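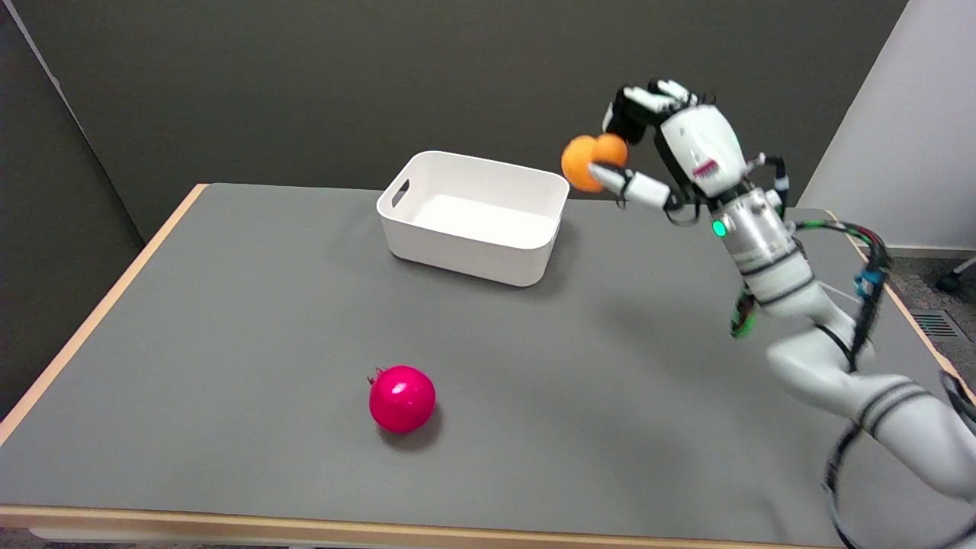
One reader replied to last week's post asking whether a separation date has to be agreed in writing before mediation can begin. It does not. A short thread from the Sulska Family Mediation Service follows.

**1/** Where the parties differ on the date, each may state their own on the intake form. The mediator will raise the difference at the first joint session.

**2/** Intake interviews are held separately. What is said in them is not passed to the other party without consent, except where the law requires disclosure or there is a risk to someone's safety.

**3/** Parties who do not wish to share a room may request shuttle mediation at our Gusberg and Jundau offices. Please tick box 20 on the form. There is no additional charge.

**4/** The Service completed 258 family mediations in the past year. In 121 of these, parenting arrangements were the only matter in dispute.

**5/** Grandparents and other carers may apply in their own right. The Lo Presti Guide to Parenting Plans, revised last December, has a chapter on their position and is available at the front counter of either office.

**6/** Our mediators do not give legal advice. We recommend that each party see a lawyer before signing a parenting plan or applying for consent orders.

**7/** Replies to this thread are public. Please do not post children's names or the details of your own matter. Enquiries may be made by telephone or at either office.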